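## 3. Floor marking and small-item litter in shared workrooms 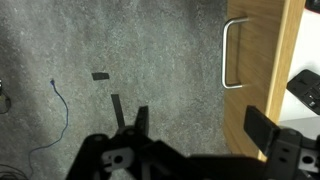
**Figure 3.** Two strips of matte black tape and a thin blue cable on gray speckled carpet, beside a light wooden cabinet front.

The second part of the study looks at what collects on the floor between cleanings. Desks and shelves were covered in Section 2, where the main finding was that surfaces above knee height are put back in order often and without being asked for. Floors are a different matter. Tape, cables and packaging stay down for longer, and people using the room tend to walk past them once they have been there a day or two.

### 3.1 Rooms and procedure

The observations come from 143 visits to shared workrooms at the Wurnside and Pickering sites, made in February. All of the rooms have carpet on the floor and at least one low cabinet against a wall. A visit took a few minutes. The observer walked the edge of the room first, then the open floor, and entered each loose item on a paper form with its type and the nearest piece of furniture. Nothing was moved or picked up during a visit, and occupants were not told which items were being recorded.

Items were entered under five headings: tape, cable, paper, packaging, and other. A strip of tape was entered as a single item whatever its length. A cable was entered once even if it ran under furniture and came out the other side. Where several cables lay in a heap and could not be told apart without handling them, the heap was entered as one item and marked with a letter H. This undercounts cables in the busier rooms, and the totals for that heading should be read as a lower limit.

The full set holds 2,000 entries. Before analysis we removed 200 that had been written down twice, mostly where two observers had covered the same room on the same morning.

### 3.2 Tape

Tape was the heading that gave the most trouble in coding. A strip on the floor may be a mark that somebody wants kept, such as the place for a table leg or the limit of a walkway, or it may be left over from a mark no longer in use. The two look much alike from standing height. In Figure 3 the shorter strip lies nearly level and the longer one runs nearly upright below it, slightly to the right. The strips do not by themselves say what they were put down for, and the pair was coded "purpose unknown."

We had expected color to help. At both sites the printed room guide asks for black tape for furniture positions and yellow for walkways – but the guide is old, and in practice people use whatever roll is in the drawer. Black has the advantage of standing out sharply on pale carpet, and occupants who were asked about it afterward gave that as their main reason for choosing it. They were much less sure which of the marks in their own room were still needed. In several rooms two people gave opposite answers about the same strip.

Marks with a label or a date written on them were rare. Where they did occur, occupants agreed on their meaning, and old ones were more likely to have been taken up.

### 3.3 Cables

Thin cables were found mainly along walls and in front of cabinets. Most were lying in loose curves with no clip or tie. The blue cable in Figure 3 is typical in this respect: it bends in a loose S and has a small connector at one end. Darker cables are grouped to the lower left, and under the rule given above they were entered as a heap.

Color made a difference here too. Cables in dark or muted shades were the ones most often missing from the occupants' own lists when we asked them to write down what was on the floor of their room. Bright ones were nearly always listed. We did not test whether this comes from how easy they are to see or from what they are used for, and the two are hard to separate with the present data.

Cabinet fronts need a separate note. A cable lying close to a door or drawer can be caught when it is opened, and the Stundar checklist, which both sites use for monthly room checks, asks for a clear strip of floor in front of all storage. Neither site had marked that strip on the carpet. Observers therefore recorded the cabinet as the nearest furniture and made no judgment on distance.

### 3.4 Comparison with the earlier survey

The Skulatar survey, on which our form is based, used 4,000 entries from rooms with hard floors. Tape made up a larger share of its entries than of ours. One likely cause is that tape holds better on a hard floor and is left in place longer. On carpet the ends lift and the strip gets pulled up by shoes or by the vacuum cleaner – sometimes only in part, which leaves short pieces that then get entered as separate items.

Cables show the reverse pattern. The hard-floor rooms had covers and floor channels, and ours had none. Paper and packaging differed little between the two surveys and are not discussed further. Entries under "other" were too mixed to compare and are listed in full in Appendix B.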